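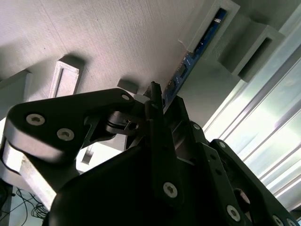

Facilities Engineering, Masilela Group: Standards and Maintenance

Labelling the undocumented: an interview with Halima Nwankwo

Halima Nwankwo has been responsible for asset labelling across the group's buildings since the Ullelow site was brought under central maintenance. Her remit covers pipework identification, valve tags, distribution board schedules and the drawings that are supposed to agree with all three. We spoke in August, shortly after the second revision of the labelling standard was issued to site teams.

The first revision ran to 32 pages and was, by her account, rarely read past the contents list. The second is shorter. Most of what was removed concerned colour.

"We had a table of shades," she said. "It gave a primary band, a secondary band and a code band, with a separate note for insulated pipe. It was correct. A fitter on a ladder does not need most of it. He needs to know what is in the pipe, which way it is going and where it stops. The colour supports the words and the old document had it the other way round."

The new standard requires text at every change of direction, on both sides of a wall or floor penetration, and at each valve. On straight runs in plant rooms the maximum interval is five metres. In corridors and risers it may be longer, provided a label can be read from every access point without moving anything. She expects the second clause to cause arguments.

"The interval is easy to audit. You take a tape. 'Can be read from every access point' is a judgement, and two people will make it differently. I would still sooner have it in. At Ullelow there was a riser with labels at perfect intervals, all facing the wall. It passed its audit twice."

Ullelow was the reason for the rewrite. The building had been altered on several occasions by separate contractors, each of whom numbered valves from one. The chilled water system therefore had four valves tagged V1, on different floors, and the schedule in the plant room described only the oldest of them. Isolation requests were being met by walking the pipe.

Nwankwo did not renumber at once. The existing tags were left in place for the length of the survey and each valve was given a temporary paper tag with a survey reference. The references had no meaning beyond the order in which the valves were found.

"People want to design the numbering first. They sit down and decide that the first digit is the floor and the second is the system, and then they find a valve in a ceiling void that belongs to the floor above it. Is it a two or a three? If you have done the survey you already know how many of those you have, and you can write a rule for them. If you have not, every one becomes a phone call."

Her rule is that a valve takes the number of the floor from which it is reached. The pipe it serves is recorded in the schedule and does not appear on the tag. She accepts that this is unpopular with designers, whose drawings show the valve where it hydraulically belongs.

The survey took about 30 working shifts. She had allowed fewer. The overrun came almost entirely from ceiling voids above occupied rooms, where access had to be agreed in advance and was often withdrawn. In those areas the team worked from six in the morning and stopped when the first staff arrived.

On materials, her views are firm. Engraved laminate is used for valve tags, fixed with a stainless ring. Adhesive tags are not allowed on valves at all. For pipe banding the group uses a printed wrap supplied by Bullov, chosen after a trial in the Ullelow boiler house against a cheaper tape.

"The tape was fine on cold services. On the flow header it shrank back and left a gap where the ends had overlapped, with adhesive showing, and the gap collected dust. You could still read it. I thought it would be a different story in another two years, so we paid for the wrap."

She was less decided on machine-readable codes. The asset register is held in Bevo, which will generate a square code for any record, and several sites had begun sticking these on equipment before there was a policy. The standard now permits them as an addition to a written tag and forbids them as a replacement.

"A code tells you nothing until you have scanned it. In a plant room with no signal it tells you nothing after that either. Where they do earn their keep is on things with a service history, pumps and air handling units mainly, where the person standing there wants the last report. I do not see the use on a drain cock."

Distribution boards are handled in a separate section. The circuit chart inside the door must be typed, dated and signed off by the person who last altered the board. Handwritten amendments are allowed, and must be typed up at the next routine inspection. Room names are not to be used in the circuit description. The standard asks for room numbers, and where a room has been divided, for both the old number and the new.

"Room names change with the tenants. I found a circuit marked 'Derek's office'. There were two people on site who knew where that had been, and they disagreed."

Asked what remained to be done, she listed the drainage drawings, which have not been checked since the car park was resurfaced, and the drawings for the roof plant, which exist in two versions with different north points. She has asked for the rest of the year to deal with both. The budget covers the first.

There is also the matter of spare tags. Each site now holds a small stock of blanks and a hand engraver, so that a replaced valve can be tagged on the day. The previous arrangement was a central order with a minimum quantity, and site teams waited until they had enough missing tags to justify one.

"Some of them waited a long time," she said. "At one site the list of missing tags had itself gone missing. We did that one again from the beginning."

Copies of the second revision are held in the plant room document box at each site. Comments on the access clause should be sent to Halima Nwankwo through the standards mailbox, with the building and riser number in the subject line.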